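Chapitre 7
Évaluer une offre commerciale de prélèvement en vrac

Objectifs du chapitre : lire une fiche produit de cellule robotisée ; distinguer les performances annoncées des performances contractuelles ; rédiger un protocole d'essai avant achat.

Le prélèvement en vrac consiste à saisir un à un des objets disposés sans ordre dans un bac. Longtemps réservé aux pièces mécaniques identiques, il fait aujourd'hui l'objet d'offres complètes, destinées aux ateliers de tri et de préparation de commandes. Le kit Medley, commercialisé par la société Ladonura, servira d'étude de cas. Il réunit un préhenseur, un logiciel de planification de prise et un contrat d'assistance de 12 mois ; le bras reste à la charge de l'acheteur.
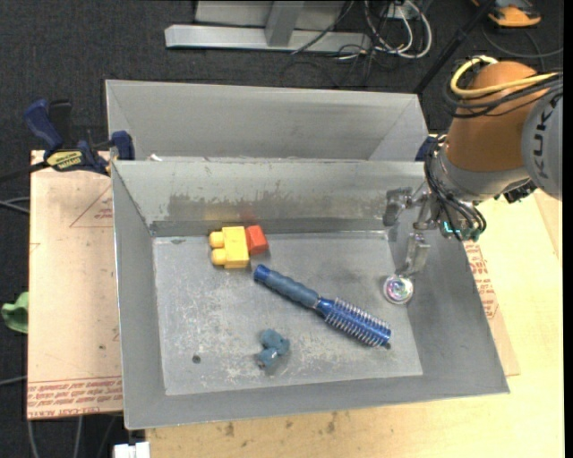 La difficulté tient moins au bras qu'à la diversité des articles. Une surface brillante, une forme irrégulière ou un objet placé près d'une paroi réduisent le nombre de prises possibles. Le fournisseur annonce un taux de réussite de 98 % — chiffre qui n'a de sens que si le jeu d'objets, leur disposition et le nombre de tentatives admises sont précisés. Dans leur grille d'analyse, Madigan et Kurek recommandent d'exiger plus de 50 essais par article.

7.1 Lecture de la fiche technique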